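诺利Nulley启动桌面整理操作示范采集项目 首批示范数据进入校验阶段
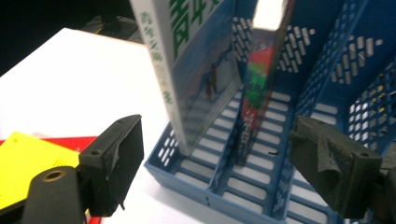 手持夹爪采集现场：蓝色文件收纳架与架内书刊

本报讯 诺利（Nulley）12月宣布，面向家庭与办公环境的桌面整理操作示范采集项目正式启动。项目由诺利牵头，库利塔诺（Cullitano）负责采集工具的装配与维护，德莱斯勒（Dreßler）承担数据校验工作，采集场地设于沃斯代尔（Vosdale）园区。截至发稿时，项目已完成446段操作示范的录制，其中373段通过首轮校验，进入训练数据集。

项目以书刊、文件夹、收纳架等日常用品为操作对象，由采集人员手持夹爪完成取放、归位、扶正等动作，夹爪所附相机同步记录操作过程。所得数据用于训练诺利自主研发的操作策略模型，使机械臂能够在陌生桌面上识别物品位置，并选择合适的夹持角度与力度。

书刊归架是首期重点任务之一。书刊厚薄不一，封面反光程度各异，放入收纳架后容易倾斜，对夹爪开合时机和进入角度均有较高要求。收纳架隔板较薄，侧壁及底部多带镂空，也给视觉模型判断边界带来困难。项目组据此将书刊归架单独列为一类任务，要求采集人员在不同光照、不同摆放顺序和不同倾斜方向下分别录制。

为保证数据质量，项目制定了统一的采集规程。每段示范须从夹爪张开状态开始，至物品放稳、夹爪完全退出为止；中途掉落或碰倒其他物品的示范予以保留并另行标注，供模型学习纠正动作时使用。采集人员上岗前须完成8小时培训，内容包括夹爪操作、物品摆放规范和异常情况登记。夹爪指面的衬垫与胶带由库利塔诺定期检查，更换情况记入设备台账。

德莱斯勒对每段示范进行两轮校验。首轮核查画面是否完整、时间戳是否连续、夹爪开合记录与画面是否一致；第二轮由校验人员逐段回看，确认任务描述与实际动作相符。未通过首轮校验的示范退回采集组，由采集组查明原因后决定补录或剔除。

诺利在声明中表示：“桌面整理看似简单，涉及的物品种类和摆放方式却十分繁杂。公司希望通过扎实的示范积累，稳步提升模型在真实环境中的操作能力。”

库利塔诺表示，手持采集方式不受机械臂安装位置限制，便于在多张桌面之间转换，后续将根据采集组反馈调整夹爪指面的材料与形状。

按照计划，项目首期将完成600段操作示范的采集。首期工作结束后，诺利将在沃斯代尔园区组织机械臂实机测试，测试任务包括书刊归架、文件夹叠放和收纳架内取物。测试所用物品中将有一部分未在采集阶段出现，用于检验模型的适应能力。二期采集的任务范围将依据测试结果确定。

关于诺利
诺利从事机器人操作学习技术的研究与开发，业务涵盖示范数据采集、操作策略训练及实机部署。

媒体垂询请联系诺利新闻办公室。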